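Home | Diary | Older entries | Contact

2021-10-06

In July I was still picking by hand at Cikgate, 376 pieces on a good shift. Today I stood beside the test table in the Lurbridge hall and mostly watched. The arm takes things out of the metal bin, and my work is to write down what it drops and to fill the bin again. My back is thankful – my head is not used to it yet. 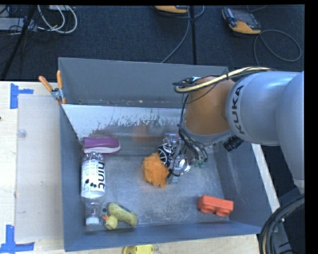
Will there be fewer of us when the arms are on the line?

The manager says the 7 people on our shift will all stay, but four of us will move to checking and refilling.

I asked for the refilling course at Katona, because I like to have something in my hands. The older colleagues are quiet about it. At lunch we used to talk about who was fastest, and now we compare error lists. I miss the first talk a little. Tomorrow I must ask if the course is paid.

Contact: diary at Sikia | © Sikia pages | Back to top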